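Visit to the Fesero lab, 2021-04-28

I went to Fesero because Cremilda Rezende had promised a result worth the train fare. Her group teaches a two-armed robot to sort building blocks into bins by colour, learning only from recorded runs steered by a person. The method is called Polo. It was trained on 1,953 of them.
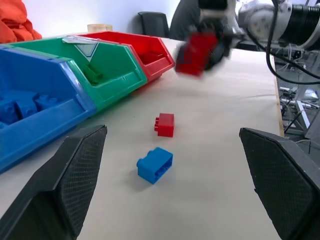
My first question was what counts as a success. A block that lands in the right bin counts, even on a third try – so the 62 per cent on the poster is kinder than it sounds. Take out the retries and Rezende guessed at around 14 points less. She was open about it, I'll give her that.

I also asked about other tables and other light. They have tried neither. The comparison with Sodemwood, the older method, rests on 2 training runs each, and I would want far more before calling it a gain. The write-up was due in February and is still a draft.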